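Shared laundry room

A shared laundry room is a room in an apartment building, dormitory or workplace where several households or people use the same washing machines and dryers. It is also where a single sock goes to begin a new life.

Layout

Most rooms put washers and dryers side by side, often in matching colors, which looks smart and leads a steady number of people to put dirty clothes in a dryer. Front-loading machines are the usual choice, as their flat tops can hold baskets, detergent and, in time, a small library of abandoned lids. Labels help. A machine may carry a name, a number or both, so that a complaint can be sent to the right address.

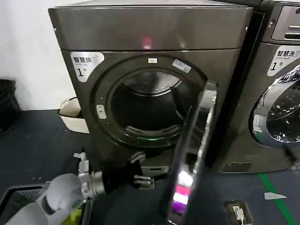
Floor mats are common in front of and under the machines. They muffle vibration and collect lint, the second more reliably than the first. A rule sheet issued to residents of Nurngate, an apartment complex of over 2,000 tenants, gives 2 lines to mats and 7 to lint.

Doors

The round door of a front loader swings sideways and needs clear space in front of it. Leaving it open between loads lets the drum air out, a habit recommended for washers and widely ignored until the smell arrives. In narrow rooms an open door can block the machine next to it. The Oltard layout, named after the dormitory that first used it, hinges neighboring doors in opposite directions and has been praised mainly by people with bruised shins.

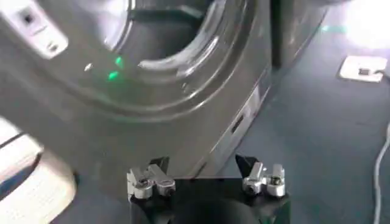 Etiquette

The central question is how long a finished load may sit before a stranger may move it. Nurngate allows 20 minutes. The Le Roux residence hall sets no limit and is known for its notes, which are taped to lids and grow longer toward exam season. Moved clothes are placed on top of the machine, folded by the kind and heaped by everyone else.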